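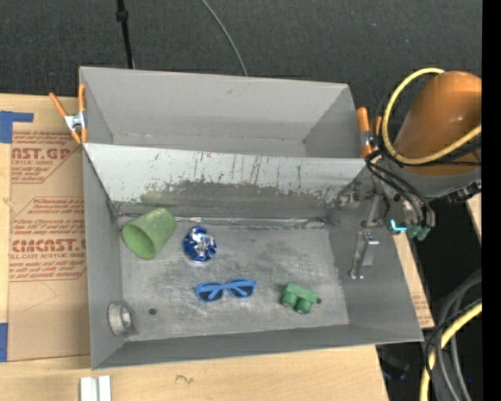
Blechbehälter mit zwei Fächern, Trennwand mit Gebrauchsspuren

Wurnetti: Wortliste Werkstatt und Haushalt, Deutsch

Inhalt
Wurnetti ist eine Wortliste mit 2000 deutschen Bezeichnungen für Gegenstände aus Werkstatt, Küche und Lager. Jeder Eintrag enthält Grundform, Genus, Plural und regionale Varianten. Gedacht ist die Liste für Wörterbücher, Rechtschreibprüfung und Sprachunterricht.

Dateien
woerter.csv: alle Einträge, UTF-8, Trennzeichen Semikolon
varianten.csv: 479 regionale Varianten mit Verweis auf den Haupteintrag
quellen.txt: Kürzel der ausgewerteten Kataloge

Felder in woerter.csv
id, lemma, genus, plural, sachgruppe, quelle, bemerkung

Das Feld genus kann mehrere Werte enthalten, getrennt durch Schrägstrich (der/das Sims). Ist kein Plural belegt, bleibt das Feld leer. Es gibt 39 Sachgruppen, »Behälter« ist mit 352 Einträgen die größte.

Herkunft
Die Grundlage bilden Lagerlisten der Firma Sedonero und der gedruckte Warenkatalog von Mivurier. Markennamen und Artikelnummern wurden entfernt. Schreibungen vor der Rechtschreibreform sind angepasst, die alte Form steht unter bemerkung.

Bekannte Mängel
Österreichische Varianten sind lückenhaft, schweizerische fehlen bei Textilien ganz. Kasten, Kiste und Truhe sind nicht sauber getrennt. Einige Einträge mit dem Kürzel SV (Sammlung Sveinbjörnsson) haben noch kein Genus.

Änderungen
1.2 Sachgruppe »Beschläge« geteilt, Pluralformen auf -s geprüft
1.1 Umlaute in varianten.csv repariert
1.0 erste Fassung, April

Lizenz
CC BY 4.0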